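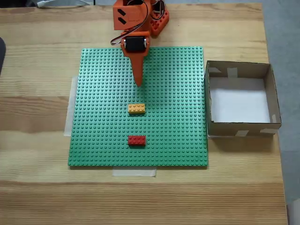 The Handbook

The revision came to the print room as a file of 88 pages. Akinyi Obura was a student aide for sixth period, which gave her half a credit and a key to the paper cabinet. The job ticket said 200 copies, double sided, stapled upper left, due at the front office by the last bell.

She loaded the first ream and ran a proof copy. This was standard procedure. A proof had to be checked for page order, margins and missing characters before the full run could start, and the aide who checked it had to sign the ticket. Most aides signed without reading. Akinyi read proofs because there was no other reading material in the room except the service manual for the copier, and she had finished that in the fall.

Section 1 was attendance. Section 2 was grading. Section 3 was electronic devices, and it was the same as the year before, down to a comma that had been wrong for as long as she had been enrolled. Section 4 was student publications.

The old section 4 had been one paragraph. It said the student newspaper was edited by students with the advice of a faculty member. The new section 4 ran to three pages. Clause 4.2 said that all material would be submitted to the office for review before printing. Clause 4.3 said that review would be completed in a reasonable period. There was no clause defining a reasonable period. Clause 4.7 said that the section took effect on distribution of the handbook.

She read 4.7 again. Then she looked at the other ticket in the tray, the one she had been planning to run second. It was the January issue of the paper. Sixteen pages, folded. Her own name was on page two, under an article on the cafeteria contract with a company named Dronditz. The article had taken her since the start of the school year. It relied on invoices that the district had released after two written requests, and it showed that the school had paid for more than 2,000 meals that were not delivered.

The copier could run one job at a time.

She did the arithmetic on the back of the ticket. The handbook would take the rest of the period and most of the next. The newspaper would take much less, plus folding. If the newspaper went first, the handbook would be late. If the handbook went first, it would be distributed first, and the newspaper would then be material that had not been submitted for review.

Musyoka Kariuki came in with a cart. He ran the supply room and had authority over the copier in the sense that he was the one who called the repair line.

"Is the big one started?" he asked.

"I'm checking the proof."

"They want it by the bell."

"The ticket says the proof has to be signed first."

He looked at the ticket. It did say that. He unloaded four boxes of paper, stacked them against the wall with the labels facing out, and left. The cart had a bad wheel and she could hear it as far as the gym doors.

Akinyi went back to page one of the proof. She checked the margins with a ruler. They were correct. She checked the page numbers and found that 41 appeared twice and 42 did not appear. This was a real error. She wrote it on a correction slip, with the date, January 22, 2018, and the time, and she put the slip in the tube that went to the office. A corrected file had to come back before the job could be run. That was also standard procedure, and it was posted on the wall in a plastic sleeve.

Then she ran the newspaper.

Stella Nzioka arrived while the first copies were dropping into the tray. Stella was the editor. She had a free period and spent it in whatever room had the best heat.

"I thought the handbook was ahead of us," Stella said.

"It has a pagination error."

"Did you put it there?"

"No."

Stella picked up the proof and found section 4 without being told. She read standing up, one finger on the page. When she got to the end she turned back and read 4.2 a second time.

"On distribution," she said.

"Yes."

"So it isn't in effect."

"It isn't printed."

Stella set the proof down and started folding. She folded fast and not very well. Akinyi refolded the worst ones. They worked across from each other with the stack between them, and for a while there was only the noise of the machine, which clicked on every fifth sheet because of a worn roller described on page 30 of the service manual.

"Cordero will say we knew," Stella said.

Maximiliano Cordero was the vice principal. He had signed the cover letter of the handbook. He had also, in the fall, told Akinyi that her second request for the invoices was well written, and she had not decided what to do with that.

"We did know," Akinyi said.

"You're going to tell him that?"

"If he asks."

The tube thumped. Akinyi opened it. The corrected file was ready, and the slip had come back with a note in blue ink: Good catch. Please proceed. M.C.

She counted what was left to fold. She looked at the copier, where the newspaper had a few minutes still to run. Proceed did not mean at once. It could mean in order of receipt, and the newspaper ticket had been stamped a day earlier. She checked the stamp to be sure.

"Take these to the east doors," she said. "Neema Owino has the west side. Tell her one to a person, no stacks on the radiators."

Stella put the bundle under her coat, then took it out again and carried it in her arms — the way anyone would carry a newspaper — down the main hall, past the office windows.

Akinyi waited for the last copy. She took it from the tray, folded it, and laid it on top of the proof. She opened the corrected file and turned to page 42. It was there. She signed the handbook ticket, wrote the time next to her name, entered the quantity, and pressed start.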